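Grarnent Adds Pretend-Bakery Set to Tabletop Play Range

SULLADDALE, 26th July — Grarnent today announced a pretend-bakery set for preschools, day care centers and home use. The set is sold under the Metstead name and ships from the company's Sulladdale warehouse.

The set is built around toy donuts in two sizes, with plates and a table mat. Children sort the donuts by size or color and serve them onto the plates. The larger donuts are intended for younger children, who tend to grip with the whole hand. The smaller ones call for a finer grip and suit children who have already used the range for a season.

Plates have a raised rim and a flat center, so a donut placed near the edge stays on the plate when a child moves it. The mat marks the serving area and can be rolled for storage.

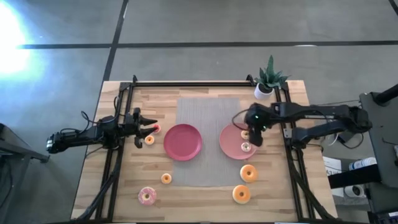

Toy donuts and two pink plates with a gray mat on a butcher-block table.

Grarnent tested the set at the Montoya play center, where 69 children used it in free play and in short guided sessions. Staff asked for one change — a less glossy finish on the plates — and it was made before production began.

"Most of our work went into the sizes," said Wilmer Puma, product manager at Grarnent. "Two sizes give a teacher a sorting task without any extra parts."

The first production run is 652 sets. Of these, 400 are reserved for preschools and day care centers, and the remainder will go to retail. Orders of 40 sets or more ship on pallets. A second run is planned for December.

Product sheets and cleaning instructions are available from the Grarnent sales office in Sulladdale.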